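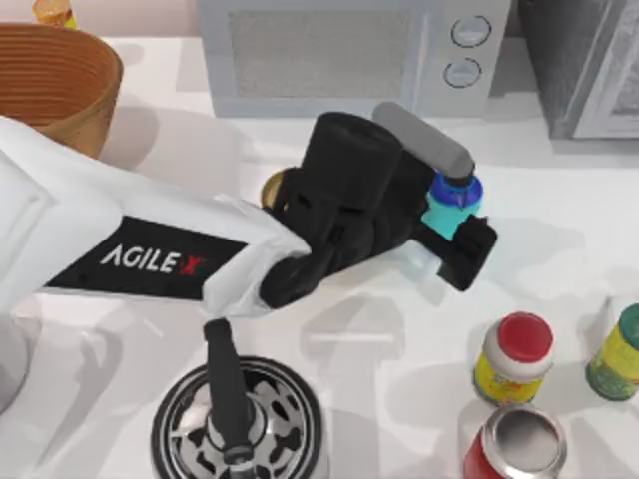 Should a small shop have written rules for a robot arm that only works in simulation so far?

The best time to write them is while the arm is still on a screen, when changing your mind costs an afternoon and nothing gets broken.

I've been making that case to anyone who will stand still since October, and I've finally been asked to put it in writing. So, dated 1 May 2018 and typed with a great deal of coffee, my argument is that simulated work deserves the same rulebook as real work, written by the same people and read just as often. I think it's the most enjoyable part of the whole job, and I'd like more people to have a go at it.

My own background is in kitchens and packing rooms. I spent years writing the sort of sheet that gets taped above a bench: which board for raw chicken, where the knives go, who signs the fridge log. When Farah Tambunan hired me at Bolitz to help with the tabletop handling project, I thought I'd be out of my depth. The engineers had a lovely simulated counter to practise on, with a microwave at the back and jars and a can and a little bottle to pick up, and they were running the arm against it day and night. What they didn't have was a single page saying what the arm was allowed to do.

They had a score, of course. The bottle got picked up or it didn't. But a score and a rule are different animals. If the gripper gets the bottle by shoving a jar sideways, the score says well done. Anyone who has worked a busy bench knows that the person who gets the sauce by knocking over the pepper is not a good cook, however fast the sauce arrives.

So we wrote a page. It took us most of a week and a lot of arguing, and I loved every minute.

The first rule was about neighbours. If the job is to move one thing, everything else on the counter should be where it was when the job began. That sounds too plain to bother writing down, and yet we went round in circles on it. How far can a jar move before it counts? Does a nudge matter if the jar stays upright? Anjani Santoso, who looks after the test runs, wanted zero. The motion people wanted some slack. We settled on 2 millimetres, and I'm still proud of it, mainly for how we got there: we put real jars on a real bench and slid them until someone watching said "oi". It's a scruffy method. It beat guessing by a mile, and it's a figure I can explain to a new starter without a whiteboard.

The second rule was about closing the fingers. A gripper in simulation will happily squeeze a bottle with a force that would pop the cap off a real one, and the picture on the screen looks just as tidy either way. We asked for a written limit for each object, with a name beside it. Someone had to own the number. I can't tell you how much better the limits got once they had names on them!

The third rule was about reach. An arm that comes in from the side passes over a lot of counter before it gets to the thing it wants, and the fingers aren't the only part that can hit something. The elbow counts. The big flat link in the middle counts. We'd been checking the last stretch of the path in great detail and giving the rest of the arm a free ride. Now every planned motion is checked along its full length, against everything on the table, with a gap that we also wrote down. Tomer, the checking tool we use for this, could do it all along. We simply hadn't asked it to.

Now, I've heard the objections, and some of them are good.

The one I hear most is that rules slow people down at the very stage when they should be playing. I have real sympathy for this. Half the good ideas on our project came from somebody trying something daft at four in the afternoon. But we kept a daft corner. Any run marked as play can break every rule on the page, and nobody has to explain themselves. The only condition is that a play run can't be used as evidence that the arm is ready for anything. That single line did more for the mood than the rest of the page put together, and the playing has gone up since we wrote it.

Another objection is that simulation isn't accurate enough for rules to mean much. Contact is hard to model, friction is worse, and light on a glossy counter behaves in ways that catch out the best cameras. All true, and the people saying it know far more than I do. I'd only say that this is a reason to write down what you believe about the model and what you don't. We have a second page now, a short one, headed "What we don't trust". Thin lids are on it. Shiny surfaces are on it. Soft bottles are on it twice, owing to a disagreement about wording that is still going. When we shift a task over to hardware, that page is the first one we read aloud.

The objection I find hardest is that a rulebook can turn into a shield. People tick the boxes and stop looking. I've seen it in kitchens — a fridge log filled in for the whole month on the first morning, in the same pen. I don't have a complete answer. What has helped us is sitting down and watching. Out of every 1000 simulated runs we pull 11 and watch them start to finish, at normal speed, with at least one person in the room who doesn't write code. Anjani picks them by lot. It's slow and a bit like watching someone else play chess, and it is where I've learnt nearly everything I know about robots. You see the arm take an odd swing that broke no rule at all, and somebody says "I wouldn't want to be standing there", and you've got your next rule.

I should be fair about what all this cost. When we first ran the finished page against our old results, 680 runs that had been marked as successes failed at least one rule. There was a very quiet lunch. Farah handled it beautifully, I thought. She asked that the old score stay up beside the new one, with no one's name near either, and within a fortnight people were competing to bring the two together.

There are proper standards for industrial robots, and I'm not suggesting a taped-up page replaces them. Once there's a moving arm near people, you need a risk assessment done by somebody qualified, along with the guards and stops and training that go with it. Read the standards early. They're drier than toast but they're full of sense, and plenty of what I thought was our own cleverness was sitting there already in better order. What they can't tell you is how much a mustard jar may slide on your bench. That bit's yours.

A few things I'd do differently. I'd ask the cleaners in at the start. Our page had nothing on spills until Nasution, the caterer down the road who lent us bench space, asked what the arm does when the counter's wet, and we all looked at our shoes. I'd put the units on every number from day one. I'd also keep the old versions; we wrote over the first three drafts, and I'd dearly like to see what we believed back then about speed.

And I'd share the thing sooner. We swapped pages with the crew at Wisska this autumn, a little shyly on both sides. Theirs had a rule we'd never thought of, which says the arm has to be able to put an object back where it found it before it's allowed to take it anywhere else. What a good rule! We copied it out that same day. They took our neighbours rule and made it stricter, so now we're arguing about 2 millimetres all over again, and Anjani has booked the real bench and borrowed a fresh lot of jars.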